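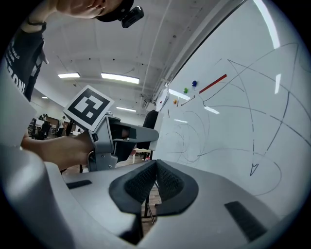
About Usetti Language School

March
By Florencia Quiroga

Usetti is an evening school for adults in Wornden. We teach German, Spanish, Italian and, when enough people ask at the same time, Portuguese. Most of our students work during the day and come to us a little tired, with a sandwich. We have learned to plan the first ten minutes accordingly.

How we started

Josefina Ledesma opened the school above a tile showroom after leaving a job in freight insurance, where she had spent years writing polite letters in four languages to people who owed money. She figured the skill might have happier uses. Her first class was Spanish for beginners and drew six people, two of whom had come up the stairs looking for bathroom tile. One of those two stayed through the spring and can now order lunch anywhere between Madrid and Montevideo. He never did buy the tile.

The name was supposed to be temporary. Josefina needed something to put on the lease and liked the sound of it. People regularly ask whether it means anything in Italian. It doesn't, and our Italian students are usually the last to stop asking.

These days 243 students are enrolled across 19 evening groups, the largest of which is always Beginning Spanish in January and the smallest of which is always Beginning Spanish in June.

What a class is like

You will talk. It's the main thing to know before signing up. Our groups top out at 14 people, and the teacher will get to you no matter how carefully you study your shoelaces. We use a textbook for grammar and leave it shut for a good part of the evening. Homework is short and is collected, which seems to surprise people who haven't been in a classroom since high school.

We don't promise fluency in 30 days. We have seen the ads too, and we would like to meet these people. A fair target is that after one year of weekly classes you can get through a family dinner, follow most of it, and make one joke that lands. Past tense jokes come in the second year.

There are no final exams. If you need a certificate for work, tell us early and we'll put you in a group that prepares for one, taught with a straighter face.
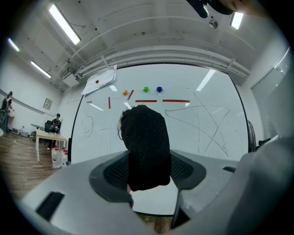 Whiteboard with a crumpled sheet of paper and a small red ball near the top.

Who teaches here

Josefina still takes two of the Spanish groups and all of the complaints. She is better at the second than you would expect from someone who enjoys it so little.

Facundo Troncoso teaches intermediate and advanced Spanish. He grew up in Rosario and will correct your accent toward his own, so be warned if you were planning to retire to Seville. His Thursday conversation group has been reading the same detective novel for two years. They know who did it. They are in it for the subjunctive.

Shanti Bhatia runs the German program. She learned the language in the Sauerland, where she had gone for one winter to work at a ski hotel and stayed for seven, and she has strong views on potato salad that she'll share in either language. Her beginners learn noun genders by memorizing them, the way everyone has always had to, though she is at least sympathetic about it.

Tharun Kamath teaches Italian and looks after the card catalog, our pride and also our storage problem. It holds 3,597 handwritten vocabulary cards, sorted by topic, with a drawer and a half devoted to food and one thin divider for banking. Students can borrow up to 20 at a time. We would very much like "artichoke" back.

I teach Portuguese when there is Portuguese to teach. The rest of the time I answer the phone and write things like this page.

The summer trip

Every July a group goes to Sirau for eight days of classes in the morning and supervised mistakes in the afternoon. The town has almost 1,000 residents, one bakery and no patience whatsoever for visitors who switch to English, and we couldn't have designed it better. You need one full year of classes to come along. You also need decent shoes, and we mean that more seriously than the first requirement.

Practical matters

Classes run from 6:30 to 8:00 p.m., with a later slot at 8:15 for the brave. You can sit in on one class for free in any language before you decide. Not sure of your level? Call us and one of the teachers will chat with you for a few minutes. People tend to rank themselves too low in German and a good deal too high in Spanish, so don't worry much about what you tell us first.

Our entrance is on the side of the building, next to the loading door. If you're surrounded by tile, go back out and turn left.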